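Flarnutora sim pack: worth it for block pushing?

tarn_axle
Posted Thursday, 09:14
Has anyone here run the Flarnutora tabletop pack in anger? I have the 33-seat licence through work and the renewal is due in April. Physics step is 2 ms and stable. My complaint is the rendering, mainly the shadows. Default camera, block task, no changes to the lighting:

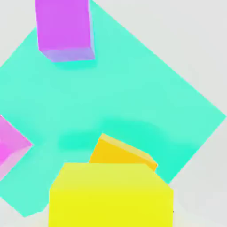
Block task render, default lighting. Note the soft shadow by the orange block.

The shadow under the violet one is similar. Edges are blurred enough that I doubt a policy can get contact height from them.

mk2_servo
Posted Thursday, 09:52
Soft shadows are the default in the Ametti renderer as well. Look for a shadow sample setting in the scene file. We raised ours to 8 and the edges tightened up, at a cost in frame rate.

onu_user
Posted Thursday, 10:30
Disagree that it matters. If you train on flat colours and a plain grey background the policy will not transfer whatever the shadows do. Onu ships with textures and randomised lighting. We dropped Flarnutora for that reason.

tarn_axle
Posted Thursday, 10:41
Onu took 2,000 episodes to reach what Flarnutora gave us overnight. Textures can be added. Speed can't.

onu_user
Posted Thursday, 11:05
Episode count and wall time are different measurements. Which one are you quoting?

mk2_servo
Posted Thursday, 11:20
Also check the camera placement. With the yellow block that close to the lens it hides part of the orange one. I would move the camera up before touching the lights.

dretier_fan
Posted Thursday, 13:47
Dretier reads the same scene files and has a free tier. Support is slow.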